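Häufige Fragen zum Sommerfest vom Nachbarschaftsverein Pemano

Stand: April. Wird ergänzt, wenn was dazukommt.

Wann geht's los?
Einlass ab 15 Uhr, Programm ab 16 Uhr. Ende 23 Uhr, Musik draußen nur bis 22 Uhr (Auflage vom Ordnungsamt, nicht verhandelbar).

Wo genau?
Vereinshaus und Hof, Eingang über die Rückseite. Vorne ist wegen der Baustelle zu.

Was kostet der Eintritt?
Mitglieder frei. Gäste 11 Euro, Kinder nix. Abendkasse nur bar, Wechselgeld ist immer knapp, also bitte passend.

Muss ich mich anmelden?
Fürs Fest nein. Fürs Abendessen ja, per Mail oder Zettel im Kasten. Letztes Jahr waren 281 Leute da, ohne Anmeldung können wir das Essen nicht planen.

Kann ich selbst was zu essen mitbringen?
Gerne! Kuchen und Salate fürs Buffet bis 14 Uhr in der Küche abgeben, Name auf die Schüssel. Nichts mit rohem Ei bitte. Aufwärmen geht vor Ort.

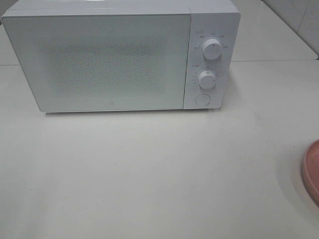
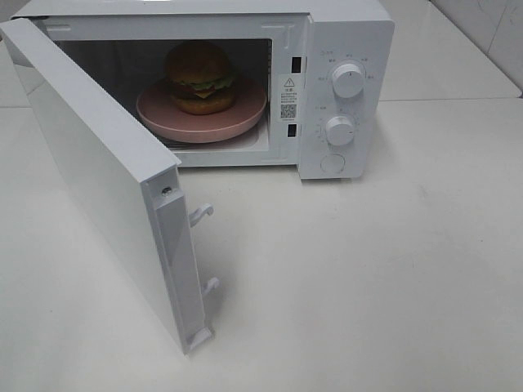

Parisa Rostami
Festorganisation und Mitgliederbetreuung

Wer tritt auf?
Die Tanzgruppe Rampersad um 16.30 Uhr, danach der Chor. Abends die Band Bestus, zwei Sets. Dazwischen Ehrungen, Volker Ehlers macht das und hat versprochen sich kurz zu fassen.

Wer wird geehrt?
Elaine Sales für 30 Jahre Mitgliedschaft. Die anderen Namen gibts erst am Abend.

Gibt es wieder eine Tombola?
Ja. Lose zwei Euro, Verkauf im Hof bis 19 Uhr, Ziehung nach dem ersten Set. Hauptpreis ist ein Fahrrad von Clarkar. Gewinne bitte am selben Abend mitnehmen, wir haben kein Lager.

Wofür ist das Geld?
Für die neue Bühnentechnik. Letztes Jahr kamen 3.675 Euro zusammen, davon ist das Mischpult schon bezahlt. Fehlen noch Boxen und Licht.

Parken?
Schlecht. Besser Rad oder Bus. Im Hof stehen nur die Autos der Band und vom Aufbau. Wer nicht gut zu Fuß ist, bitte vorher bei Khải Bùi melden, er hält zwei Plätze frei.

Hunde?
Im Hof an der Leine ok, im Saal nicht.

Und bei Regen?
Findet statt. Dann alles im Saal, wird halt eng. Hüpfburg fällt in dem Fall aus.

Ich möchte helfen, an wen wende ich mich?
Tobias Kasprzak. Aufbau ab 10 Uhr, Abbau am nächsten Vormitag. Vor allem beim Abbau fehlen noch Leute. Auch eine Stunde hilft.

Darf ich fotografieren?
Privat ja. Fremde Kinder bitte nur nach Rücksprache mit den Eltern. Fotos für die Vereinsseite gern an die Festmail.

Frage nicht dabei? Mail an uns oder im Vereinsbüro vorbeikommen, 17 bis 19 Uhr. In der Woche vor dem Fest kann die Antwort etwas dauern.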